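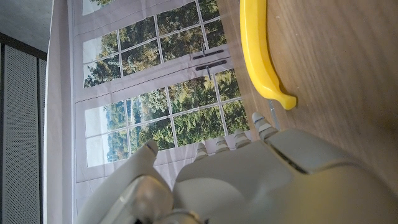
16 Sep 2021

We picked the rings! We really picked the rings, and I've been grinning at the kitchen wall since we got home. Tiria is the little jeweler up the hill in Flildale, the one with the green door that sticks, and we had the place to ourselves for most of the afternoon. I must have tried on every plain band in the first tray, and then half of the second, and what I learned is that I had no idea how much a finger matters. I always thought a ring was a ring. But the same band that looked lovely on my ring finger looked silly one finger over, and on my pinky it just slid off and rolled under the counter (sorry, Tiria). I keep looking at hands now, all hands. Even the pale plastic one up top, with its four stubby fingers in a neat row, smallest one sitting lowest, and all I can think is that those ribbed tips would make it very hard to get a band past them. Mine have knuckles like walnuts, so I sympathize.

Anyway, I went in wanting gold and came out with silver, and he went in wanting "whatever you like, love" and came out with very strong opinions about width. Very strong! He had the lady bring out a 2 mm band and a 4 mm band and wore one on each hand for ten minutes, waving them around like he was directing traffic. The wide one won. I'm so happy he cared. I'd been a bit worried that all of this was turning into my thing, with him nodding along and carrying the bags, and then there he was with his nose in the tray asking about beveled edges.

The pair came to 700, which is more than we said and less than I feared. They need to be sized, so we don't have them yet, and I have to be patient, and I am so bad at being patient. I have a paper slip with a number on it. It's in my purse and I've checked on it a few times already.

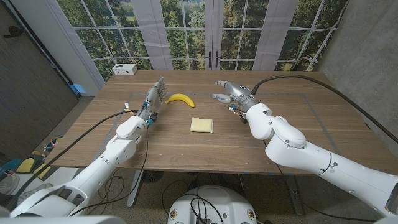
Banana and sponge on the table, and a white arm reaching in from either side.

Then dinner at Dong to celebrate, and oh, the dumplings. I have to write down the dumplings or I'll forget what they were like: pork and chive, fried hard on the bottom so they crunched, with the black vinegar they bring in the teapot. We had our second date there, the one where I spilled the teapot all over the table and he ate vinegar-soaked rice for an hour so I wouldn't feel bad. We asked for the same table. It was taken, so we sat at the one next to it and looked at ours with envy for a while until the soup came. And then the other people left and we moved over, bowls and all, and the waitress laughed at us but she brought the tea.

We did the guest list over dessert. I know, I know, terrible idea, but it went so well! We'd been stuck at a number neither of us liked since July, mostly on account of my aunts, who come as a set. You can't invite one. So tonight we started over from nothing on the back of the menu and only wrote down people we would be really sad not to see there. It came to 30. I felt my shoulders drop. It's small enough that we could all sit at one long table, and I've wanted one long table the whole time without saying so, thinking it was impossible. He wanted it too! We have been together all this time and both secretly wanted a long table.

The aunts are on it, by the way. All of them. I would be sad.

So now the big question is still where. His parents are in Nonmont and would love for us to do it there, in the hall by the lake where they had theirs. I've seen the photos in their hallway so many times I feel like I was a guest. My mother would like it here in Flildale, where she can walk over and rearrange the flowers. Both sides are being very sweet about it, which makes it harder. If somebody would just be a monster I could choose the other one. We talked it around all the way home, with the car windows down, and got as far as maybe a ceremony here and a lunch up there the next day. It's a lot of driving for people. But the lake! And his dad has already offered to do the fish.

I called my mother when we got in and told her silver, and there was a pause, and then she said her own mother's ring was silver. I never knew that. I only remember her in the yellow gardening gloves. Mom is going to look for it this weekend, she thinks it's in the button tin or possibly in the other button tin. I don't even want to wear it, I just want to see it. I'd love to know how wide it was.

To do before I forget:
Call the hall in Nonmont and ask what they have in spring
Find out if the bakery does lemon
Ask Mom about the tins
Write to the aunts (one letter, all the names on it, oldest first or there'll be trouble)

He's asleep already, on top of the covers with one sock on and the menu on his chest. I took the menu so it wouldn't get crumpled. I'm going to tape it in here on the next page, soy sauce and all – the list is still a bit damp in one corner but you can read every name.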